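September, after supper

Suture practice, second evening on the new pad!
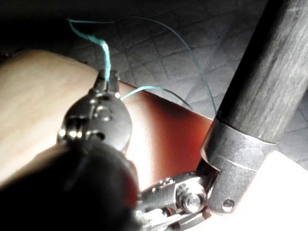 Bohumila wrote back before I had even put the kettle on, saying I should slow right down, leave myself a longer tail than I think I need, and stop yanking the thread as if I were lacing a boot. She is right about the boot. I have read her message three times now and copied the part about the tail onto the inside cover of this book, so I can't pretend I forgot it.

I am having such a good time with this. I came home from Umstead with a sore neck and a bag full of reading I ought to do before the next block, and instead I cleared off the kitchen table, pulled the lamp over and tied knots until my tea went cold (twice). The teal thread is a joy. The black stuff we had in the first week disappeared against everything and I spent half the time hunting for my own loop. With teal I can see where the strand goes, where it sags, where it has decided to wrap itself around something it has no business touching.

Instrument ties are my favorite so far. There is a rhythm to them once the hands stop arguing. Lay the holder over the wound, wrap, reach for the short end, pull through, lay it flat, then go the other way. When I say it out loud it goes better, so I said it out loud all evening, and I expect the people downstairs think I have joined something. My trouble is the reach. I wrap nicely and then I go after the short end and the wraps slide off the tip before I get there. Bohumila says to have the tip almost at the tail before I wrap at all, so the reach is hardly a reach. I tried it on the last row and the difference was wonderful.

The other trouble is fraying. I pinch the thread in the jaws over and over in the same spot and it goes fuzzy, and then it wants to curl into a hook. Refugio Lozano told us at Umstead to grab only the very end, the part that will be snipped off anyway, and never the working length. I wrote that down too. I should really have listened the first time, but I was busy being pleased with myself for getting the ratchet open with one hand.

Oh, the ratchet! I have to put this down before I forget. Last week I needed both hands and a bad word to unlock the needle holder. Tonight it came open with a little roll of the thumb, over and over. I sat there clicking it like a kid with a new pen.

Goal for this month is 150 knots that I would be willing to show somebody. I am at 97, counting generously, with a few in there that I would show only to Žofie because she is kind. She and I are going to practice together at her place once she is back from Brumutdale, and she wants to do vertical mattress stitches, which I find thrilling and slightly terrifying. I watched Refugio do a row of 5 and they sat there like little fence posts. Mine lean. They lean like the fence behind my grandmother's barn.

The pad is soft and pretty forgiving, softer than the ones at Umstead. It gives under the needle in a nice way, but it also lets me pull too tight, and then the edges pucker up and I have to cut the whole thing out and start over. Just bring the edges together. Just let them touch. I keep telling myself that, and then I give it one more tug for luck.

Things for tomorrow: left hand only for the first ten minutes, even though it makes me want to cry – longer tails – and sharper scissors, because the kitchen pair chews everything. Also answer Bohumila properly. All I sent her was "yes yes yes."

It is almost eleven and I have anatomy at eight. One more row and then bed.

Later – it was three more rows. 104!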